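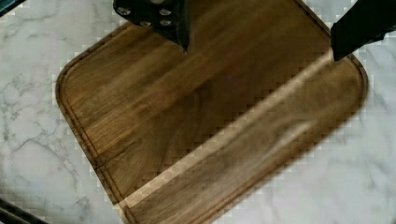 Last updated: 17 July 2020

I oiled the cutting board again this week, so I'm adding to this old post instead of starting a new one.

The square board with the rounded corners is the one I use for almost everything. It lives on the marble counter to the left of the stove. Esperanza Garrido gave it to me when she moved to Clarnance and had to get rid of half her kitchen. She had used it for years and never oiled it once, and it came to me gray and fuzzy.

I like a groove on a board. It runs just inside the edge and catches the juice from tomatoes or a roast chicken before it gets to the counter. The groove is also the part that gets dirty. I go around it with an old toothbrush and dish soap, then rinse and stand the board on its side overnight. I don't put it away flat. I did that with my last board and it warped.

For oil I use plain mineral oil from the drugstore. Rizwan Siriwardena wrote to me after the first version of this post and said he melts a little beeswax into his. I tried it. It smells nice and the board feels smoother, but the wax collects in the groove and has to be picked out with a toothpick — I went back to plain oil.

I put on 3 coats, wiping off the extra between them. The grain gets a lot darker with oil, and the brown streaks show up better.

Onions go on a separate plastic board now. I should have done that from the beginning.

Next time I'll write up the knives. Two of them need sharpening and I keep putting it off until September.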